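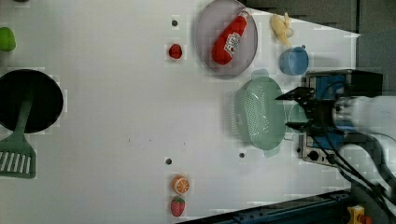
台所用品と玩具を並べただけの机で工学の何を教えられるのか、という問い合わせが学校見学の時期になると届く。当班の答えは毎回同じで、位置決め、把持、記録、評価の手順は対象物が安価でも変わらない、というものである。以下に班の概要、設備、課題の構成、記録の扱いを記す。

ホーム | 学校案内 | 学科 | 実習・課外活動 | 入学情報 | 交通

Stunerlow工科学校 マニピュレーション実習班について

印刷用ページ | このページをメールで送る

1. 概要

マニピュレーション実習班は、Stunerlow工科学校Stilville校舎の課外班である。活動場所はPavlović棟の1階実習室で、制御系の基礎科目を履修中の学生、または履修を終えた学生が参加できる。単位は付かない。ただし班での記録と報告書は、最終学年の課題研究に資料として引用することが認められている。

班の目的は、卓上に置いた日用品を単腕のロボットで扱い、その操作データを後から他人が検証できる形で残すことにある。競技会への参加を主目的とはしていない。過去に外部の競技に出た学生もいるが、その準備は別枠で行い、実習室の使用時間も分けている。

2. 設備

作業台は天板に小穴のある白い卓である。アームは白い外装で、先端に黒いグリッパを装着する。視点は卓を見渡すものと手先のものを併用し、手先側の映像は把持直前の姿勢を確認する目的で使う。

対象物は食器、調理器具、食品の玩具が中心となる。水切りボウル、皿、カップ、フライ返し、ケチャップのボトル、果物の玩具などで、形状と剛性が互いに異なるように選んでいる。玩具の果物は寸法のばらつきが小さく、破損しても同等品に交換しやすい。水切りボウルは縁が薄く、持つ位置によって傾き方が変わるため、課題の後半で用いる。

対象物の追加は申請制である。申請書には最大幅、質量、材質、想定する把持箇所を記入する。刃物、ガラス製品、液体の入った開放容器は受け付けない。

3. 課題の構成

課題は6段階に分かれる。

第1段階 座標系の確認と原点復帰
第2段階 空中での経路追従
第3段階 小型玩具の把持と移載
第4段階 皿の上への配置
第5段階 横倒しの容器の把持
第6段階 縁の薄い容器の移動

第1段階と第2段階では対象物を置かない。非常停止の操作もこの間に習得する。第3段階以降は2人1組とし、一方が操作、もう一方が記録と監視を担当する。役割は試行のまとまりごとに交代する。監視側は常に停止ボタンに手が届く位置にいなければならず、その間は記録端末への入力を行わない。

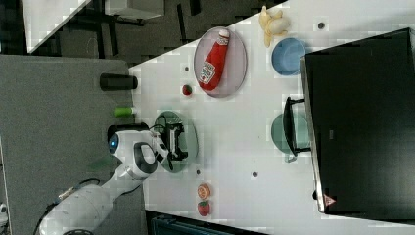

第5段階で難度が上がるのは、容器の向きが試行ごとに変わるためである。円筒に近い胴部を持つ容器は、指の閉じ始めで接触が片側に偏ると転がる。学生はまず長手方向を推定し、それに直交する向きでグリッパを下ろす経路を組む。皿の上に置かれている場合は、皿の縁との干渉も計算に入れる必要がある。報告書には、接近角、下降を終えた高さ、閉じ動作の開始時点を必ず記載する。数値のない報告書は差し戻す。

第6段階では、把持に入る前の静止姿勢を評価項目に含める。指先と縁の位置関係を手先側の映像で読み取り、ずれの方向を言葉で書き出してから補正量を入力する。映像には反射や圧縮によるにじみが入ることがあり、輪郭を一つの静止画だけで決めることは認めていない。前後の記録と突き合わせて判断する。

4. 記録と評価

記録には班で作成した管理ツール「Sondari」を使用する。Sondariは関節角、グリッパの開度、映像、操作者の注記を一つの試行番号にまとめるもので、歴代の学生が少しずつ書き直してきた。初期の版で作られた記録は時刻の基準が現在と異なるため、読み込み時に変換をかける。変換の手順は実習室の共有フォルダにある文書を参照のこと。

2022年3月の集計で、登録済みの試行は3,333件となった。このうち334件を評価用として分離し、操作手順の調整には使用していない。分離した記録の一覧は班の全員が閲覧できるが、書き込み権限は設けていない。失敗した試行も削除せず、失敗の種別を付けて保存する。種別は「未接触」「滑落」「干渉」「停止操作」「その他」とし、「その他」を選んだ場合は注記を必須とする。

採点は操作の結果と経路の両方について行う。経路の評価では、不要な再接近の有無、対象物以外への接触、把持前の静止が取れているかを見る。
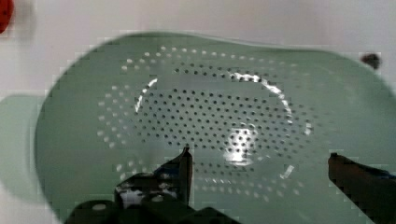
静止姿勢まで点数に入れると操作が遅くなり、結果として試行数が減るのではないか、という指摘が班内の報告会で出た。指摘のとおり1試行あたりの所要時間は延びる。現行の基準では試行数に下限を設けず、記録の欠落がないことを優先している。この扱いは次の改訂で再度検討する予定であり、班員からの代案は書面で受け付ける。

5. 参加手続

参加希望者は、履修状況の写しと、興味のある段階を記した用紙を実習室前の受付箱に提出する。安全講習を修了するまではアームの電源を入れることができない。講習は前期と後期の初めに行う。途中参加の場合は次の講習を待つことになるが、その間も記録の整理とSondariの改修には参加できる。

必要なプログラミングの知識は、ファイルの読み書きと配列の操作が自力でできる程度とする。工具は班で用意する。袖の広い上着と、首から下げる名札は作業台の周囲では外すこと。

6. 見学について

見学は授業期間中に限り受け付ける。床面に表示した線より内側には立ち入れない。実習の進行によっては、アームが停止したまま記録の確認だけを行っている時間帯に当たることもある。撮影を希望する場合は、申込時にその旨を記入してほしい。

印刷用ページ | このページをメールで送る

コメント

匿名
第5段階の報告書で接近角の基準軸が書かれていないものがあり、読み返すときに困りました。卓の長辺を基準にするのか、アームの台座を基準にするのか、様式に欄を作ってもらえないでしょうか。

実習班
台座基準です。様式の次の版で欄を追加します。過去の報告書は、試行番号からSondariの関節角を参照すれば換算できます。

在校生の保護者
安全講習の日程は学校の行事予定表にも載りますか。

実習班
載りません。実習室前の掲示と班の連絡用メールで通知します。

卒業生
私がいた頃、滑落の種別はありませんでした。当時の記録はほぼすべて「その他」に入っているはずです。注記を読めば振り分けられますが、略語が多いので、用語の一覧が残っていなければこちらの手元の控えを送ります。

実習班
一覧は残っていますが、一部の略語が未記載です。控えの送付をお願いします。宛先は実習室の代表アドレスで届きます。

ページの先頭へ | 前のページ | 次のページ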